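Sedgwick Tabletop Simulator – Set-up Guide
Section 4: Your first grasp in the practice room

By now you should have the software installed (Section 2) and your license key accepted (Section 3). This is the fun part. In this section you will load a practice room, switch to the wrist view, and close a simulated gripper on an object for the first time. Most people get there before their coffee is cold, and then lose the rest of the afternoon to it.

You do not need a real arm connected for any of this. If you do have an Anden arm on your bench, leave it powered off until Section 7.

Before you start

You will need:
A computer that passed the check in Section 2
A mouse with a scroll wheel, or a game controller
The Starter Rooms pack (it comes with the main download)

CAUTION: If an Anden arm is plugged in and powered on, the simulator may ask to link to it. Choose Not Now. Do not link a real arm until you have set its speed limits in Section 7.

4.1 Load the room

1. Open the simulator and click Rooms.
2. Choose Starter Rooms, then Tabletop.
3. In the Seed box, type 414 and press Enter. The seed decides which objects appear, where they land, and which surfaces the room is given. Using the same seed as the guide makes it much easier to ask for help.
4. Click Build and wait for the bar to fill. The first build is the slow one. After that the room is stored on your disk and opens right away.
5. When the arm stops moving and the status light in the toolbar turns green, the room is ready.

Note: Rooms are built only as far as the task needs. Past the table you may see plain black where a finished house would have more walls and furniture. It has no effect on the physics, and it keeps things quick on older laptops.

4.2 Switch to the wrist view

The room opens in the overhead view, which is great for getting your bearings and pretty poor for picking things up. The wrist view puts you right behind the fingers, and we think it is the best thing in the whole package. Aileen Tiongson built it for her own testing, and the rest of us refused to give it back!

1. Press V until the label in the toolbar reads Wrist.
2. Scroll to zoom until the tips of both fingers are in view.
3. Press H to hide the toolbar if it covers the object you want.

4.3 Line up and close

1. Hold the left mouse button and drag to slide the hand across the table. On a controller, use the left stick.
2. Bring the hand over the nearest object, with the fingers open on either side of it.
3. Turn the hand with Q and E until the object sits between the fingers. It does not have to be perfect. The fingers will nudge a rounded object a little as they close.
4. Lower the hand with the down arrow. Tap, do not hold. One tap is one small step.
5. Press and hold the space bar to close the fingers. Let go when the grip bar stops rising.
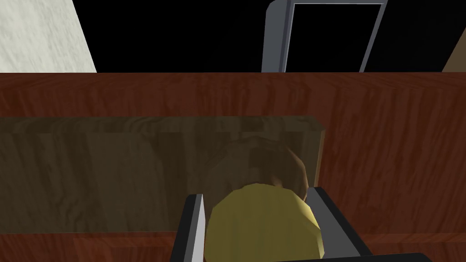
Figure 4-1. Wrist view, with the fingers at the yellow object and the brown one just beyond it.

Do not worry if the two fingers look different in your window. The view changes with the angle of the hand, so one finger can seem narrow while the other looks broad and tilted. Go by the grip bar when you are unsure.

See-through surfaces take a little getting used to. Objects behind them look darker and softer at the edges, and it is easy to misjudge how far away they are. Press V to check from overhead before you reach for anything back there.

4.4 Lift and let go

1. With the space bar released, the grip holds by itself. Tap the up arrow to lift.
2. If the object slips, press R to reset the room and try again from 4.3. Everything goes back to its starting spot.
3. To let go, lower the object to the table and press the space bar twice.

CAUTION: Grip force is set to 200 on the simulator's own scale, which suits the starter objects. You can raise it as high as 1,000 under Settings, but high values can make objects shoot out sideways in the simulator. If you later send the same setting to a real arm, you may crush what you are holding.

4.5 Save your run

1. Press S. A box opens with a name already filled in.
2. Change the name if you like, then click Save.
3. Click Replay to watch the run again from any view.

Please do watch a few replays. Szabolcs Kiss, who wrote the physics, still finds things in his own. A slow pass in the wrist view shows you which finger touched first, and fixing that one habit helped our testers in Tratville more than any change of settings.

If something goes wrong

The room is built but the arm does not move: click once inside the window, then try the keys again.

The fingers pass through the object: open Settings, choose Contact, and check that Fine Contact is on.

The label never shows Wrist: your copy is older than build 91. Run the updater from Section 2 and load the room again.

The view jumps when you scroll: turn off smooth scrolling for your mouse.

Once you can lift the near object and set it down again, go for the far one, then try a new seed. Section 5 covers stacking.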